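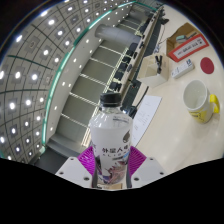

Fig. 1. A bottle between the two fingers of the hand-held gripper, viewed from the gripper's own camera.

Robot Learning Lab, Unit 2: Gathering Demonstrations
Handout for 2026-04-27

Last time we trained a policy on examples other people had collected. This week you make your own, and I think it's the best part of the course! Once you've spent an afternoon picking things up with a gripper in your own hand, you read every paper on imitation learning differently.

What counts as one demonstration
One demonstration runs from the moment you start moving toward the object until the gripper has let go and backed away. Keep the approach and the retreat in. Students love to trim them, and then the policy has no idea how to get to a bottle or what to do after placing it.

What the camera gives us
We use a wide lens, so straight things bend. Look at the ceiling in Fig. 1, and the row of chairs shrinking off into the distance. We don't straighten the images before training. The fingers sit in the same part of every image, and the background slides around them as the hand moves, so there is a lot of motion information in there (more on this in Unit 3).

A clear bottle is a lovely test object, by the way. The neck and shoulder let the light through while the label gives a solid patch of color, and the model has to cope with both.

Vary it!
The Clonuvent set from February had 3000 demonstrations, nearly all with the object on one spot of one table. The policy was superb on that spot and hopeless a hand's width to the left. The Indthorpe set was smaller, 2699, but people changed the start pose, the table and the clutter every few tries, and it held up far better in our tests. Leave mugs, paper and boxes on the table. Move them between tries.

Speed and grip
Go a little slower than feels natural. Close the fingers fully before you lift. If you fumble and recover, keep the recording and tag it "recovery". Those are gold.

Before you upload
Watch the first and last second of each recording.
Check that both fingers stay in view.
Write the task sentence in plain words: "pick up the bottle and put it by the mug."
Put files in the Alexiou folder under your group number. It takes up to 4000 recordings, so please delete your false starts first.

Reading for next time: the Canilmont lab notes, sections 1 and 2. Bring one question about camera placement.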